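Wiping Down a Desk With an Arm: Grippers, Cameras and Cloths Compared

Workshop tips, cleaning jobs 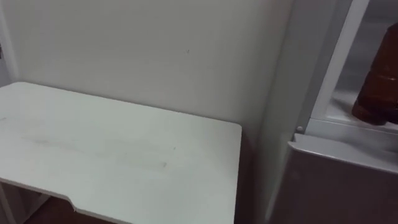
White desk top with gray smudges across the middle, next to the open appliance.

Wiping a flat desk sounds like the easiest job you can give a small arm, and it is a good one for comparing parts. You can see a missed streak right away and the cloth costs nothing. These notes cover two grippers, two camera positions and two controllers, all tried on white furniture in a small room over most of February.

Start with the surface. Matte white shows gray streaks well to the eye and badly to a camera. Under even ceiling light the smudges nearly disappear in the video. A desk lamp set low at one side brings them out. Turn off auto exposure first, or the camera will brighten and darken every time the arm passes under it.

Grippers

The Sketa two-finger has flat rubber pads and opens wide enough for a folded dishcloth. It holds the cloth well in a straight pull. On the return stroke the cloth bunches under the fingers and leaves a line. Fold the cloth in four, grip it by the folded edge and lift at the end of every stroke. Slower, but no line.

The Hamann soft gripper has three fingers and follows the shape of whatever it holds. It is the better one for bottles and jars. For a cloth it is poor, as the fingers close to a point and only a small patch touches the desk. A round sponge works much better in it. Cut the sponge a bit taller than the fingers so they never scrape the board.

If you own only one gripper and do mostly wiping, get the two-finger. If you also want to take things off a shelf, the soft one is less trouble.

Pressing down

Too much pressure tips a light desk or stalls the arm. Put a kitchen scale on the desk, lower the cloth onto it and read the number. We settled on 700 grams for dust and kept that for every comparison. Dried coffee needs more than this arm likes to give, so wet the spot and wait.

Check the pressure again at full reach. The arm sags when stretched out, and a path that works near the base can dig in at the far edge.

Camera positions

A camera up at head height, looking down at an angle, takes in the whole board and whatever stands beside it. It is the easier one to set up. The far edge gets less detail than the near edge, so small spots back by the wall get missed.

A camera on the wrist sees spots very well and has no idea where the desk ends. Ours drove the cloth straight over the edge twice. Use the high camera to find the board and the wrist camera to look for what is left.

Watch out for a notch in the front edge. Many desks have one, and software that assumes a plain rectangle will try to wipe the air. Mark the notch as a no-go area by hand. The same goes for rounded corners.

Appliances next to the desk

Leave a margin of 30 millimeters on that side. A gap between desk and appliance looks like a dark stripe to the camera, and ours took it for dirt until we masked it out. Shiny gray door fronts are worse - they reflect the lamp and the arm, and the reflection moves. Close any door before a run if it can swing into the path.

Controllers

The Skinder 755 is a plain box with a knob and a stop button. You move the arm by hand, save points and play them back. For one desk that never moves, this is all you need. Shift the desk a little and you have to teach it again.

The Fultum board takes both cameras and adjusts the path by itself. Setup took a whole Sunday. It also lets you cap the speed, which the Skinder box does not do well. After that it coped with a shifted desk without complaint, although it dropped the wrist camera whenever the USB cable was bent hard. Use a short cable and tape it down at the elbow.

Small things worth doing

Save the cloth change as its own program. Wash new cloths once before using them, as they shed lint. Look at the finished desk from the side, with your eyes near board level. Check the finger pads for cracks and replace them in pairs - we changed ours at 3000 strokes and the grip was noticeably better.

Contact | Copyright Workshop Tips | Back to top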